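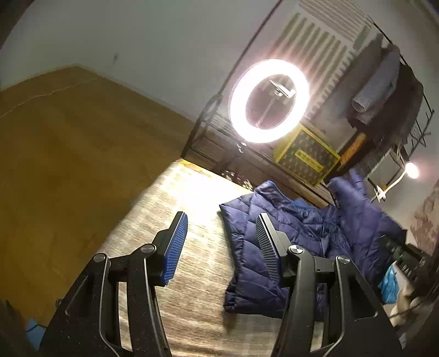 The beige rug, May, bright light on it.

So I finally ordered the linen! I've been going back and forth on it since winter (Jeltton do a lovely heavy one, but the colors are all a bit sad) and in the end I went with two big tablecloths from Kisden, the mustard one with the little printed pears and a plain gray for when I come to my senses. They wash like a dream. I put the pears through at a hot setting by mistake and held my breath the whole time, and it came out softer and no smaller, as far as I can tell.

The napkins are another story. I wanted the Esia ones with the scalloped edge, and they're 35 dollars each. Each! I could sew a whole drawer of them for that, and I just might, there's a remnant of striped cotton from Hudec in the closet that's been waiting for a job since I made the apron. I was going to do cushion covers with it but the stripes fight with everything in the living room, so napkins it is. Mitered corners if I'm feeling brave, plain hem if I'm not.

Also spent far too long looking at a wool blanket, 600 dollars, handwoven, the most beautiful rusty pink you ever saw. I closed the page. Then I opened it again after lunch. Closed it again. I have a perfectly good blanket and the moths haven't found it yet.

Must buy thread tomorrow, off-white, and a new needle for the machine.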